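We use cookies to remember your login and your ticket filters. Accept / Manage settings

Facilities helpdesk: shared rooms
Opened in March by Myrto Karagiannis
Ticket 870
Subject: Mint organiser keeps shifting, rack in the wrong place
Status: closed

Reported problem

The mint-green organiser on the patterned table won't stay where I put it. I set it down on the left side in the morning and by the afternoon it has moved towards the edge. It has two clipboards in it and I don't want them ending up on the floor. Also the wire rack has been put back in a different place from the one on the layout sheet, so the ball and the bowl don't have their usual spots.

Details asked for on the form:
Item: desk organiser, plastic, slatted sides
Supplier: Steltix
Age: 3 months
Anything broken: no
Tried already: moved it back, wiped the table top, swapped the clipboards over

09:20, Ysaline Courtois
Thanks Myrto. Can you say which slots the clipboards are in? Please leave things as they are until I've looked.

09:46, Myrto Karagiannis
Both clipboards are standing up in the slots. I haven't touched the rack. 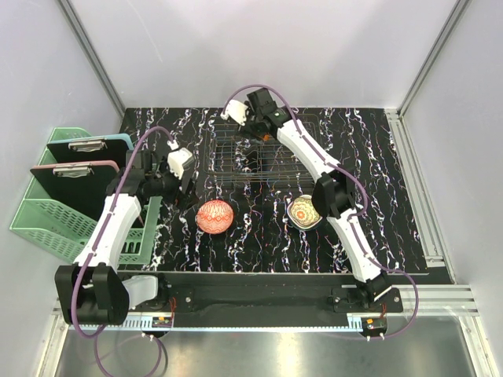
Attachment 1: table as found, organiser on the left

10:05, Ysaline Courtois
The organiser is partly over the edge of the table, so that needs sorting first. The rack looks all right to me where it is, towards the back in the middle. Which layout sheet are you using? There are 2 in the folder, and the Celden one is out of date. It had the rack at the front with the bowl on top of it.

10:12, Myrto Karagiannis
I was using the Celden sheet. I've found the other one now. It says rack at the back, ball in front and to the left, bowl to the right. That matches what is there, so please ignore the part about the rack.

10:30, Ysaline Courtois
Good. I've taken the Celden sheet out of the folder. On the organiser, please check these when you're next in:

1. Take both clipboards out and see if the empty organiser rocks when you press a corner.
2. Look underneath for feet. The Steltix ones came with stick-on feet in a small bag and they often get left in the box.
3. Check how much paper is on the boards.

13:15, Myrto Karagiannis
It doesn't rock. There are no feet on it. The bag was still in the box, in the Gautier cupboard with the spare trays. No paper on either board at the moment.

13:40, Ysaline Courtois
Then it's the feet. Bare plastic slides on that top. Wipe the underside with a dry cloth, stick the feet on, press each one down and leave it on its side for 46 minutes. The leaflet gives that number, I don't know why it isn't 45.

You can see the clips on both boards in it. 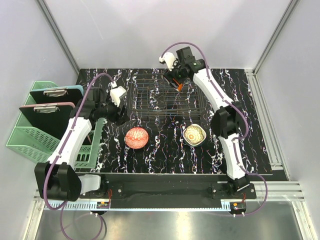
Myrto Karagiannis

15:05, Ysaline Courtois
The light blue board goes in the rear slot and the pink-edged one in front, so keep them in that order when you put them back. When the feet are on, set the organiser down with its whole base on the table. The bowl and the ball can stay put.

16:10, Myrto Karagiannis
Feet are on and the clipboards are back in, blue behind pink. I pushed it from the side with one finger and it stayed where it was. I'll check again tomorrow before I ask you to close this.

Next day, 09:30, Myrto Karagiannis
Still in the same place. Could we order a spare bag of feet? Two were left over but one has fluff on it.

09:50, Ysaline Courtois
Added to the Jusico order. Closing the ticket. Reply to this message if it starts moving again and it will reopen under the same number.

Contact the helpdesk | Copyright Facilities Helpdesk | Back to top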